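Tiltano Handling Study Enters Its Second Collection Period

The Sornthorpe Institute has begun the second collection period of the Tiltano study, which gathers examples of two-handed work for a learning system. Collection resumed in September under the direction of Xóchitl Ocampo, and the institute expects to record 3000 episodes before the period closes.

An episode is a single attempt at a single task, performed by a trained operator who guides both arms from start to finish. The joint positions and the views from the cameras are stored together, along with a short written instruction in plain English. Episodes in which the task is not completed are kept and labeled as such. During the first period they were discarded, a practice the study team has since reversed on the advice of Emese Kozma, who leads the review of recordings.

Operators now work in sessions of 90 minutes, with a change of object set between sessions. Each set is issued with a task sheet stating the starting position of every object and the range within which it may be moved between attempts. The range was widened for this period. Reviewers had found that many early recordings began from nearly the same position, and the system trained on them performed poorly when an object was turned or placed closer to one arm.

Seven object families are included in the current plan. Three of them are new: soft cases and pouches, folded textiles, and nested containers. Jovita Cervantes prepared the task sheets for the new families and will revise them once the first group of episodes has passed review. 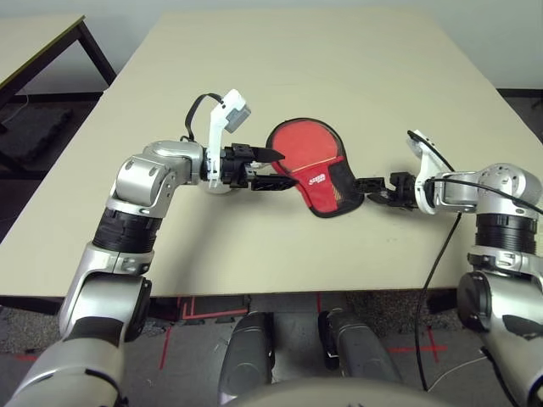 Cases and pouches were added at the request of Dukby, the partner responsible for the training software, whose staff wanted more examples in which both grippers attend to one object. The sheets for this family call for approaches from opposite sides, and operators are asked to bring the two arms in at their own pace. With a table tennis paddle case lying flat near the middle of the table, for instance, the right gripper may already be touching one edge while the left is still pointed at the other. Timing of this kind varies from one operator to the next — the study team regards that variation as useful and has instructed reviewers not to reject an episode on account of it.

Review is carried out by two readers working separately. Where their labels differ, the episode is passed to Sarahí Pacheco for a final decision. The written guidance for readers has been shortened, and the section on partial grasps has been replaced in full.

Staff who wish to train as operators should apply to Austra Dambrauskienė at the collection office. Applicants need no previous experience with the equipment, but they must complete the safety course before their first session.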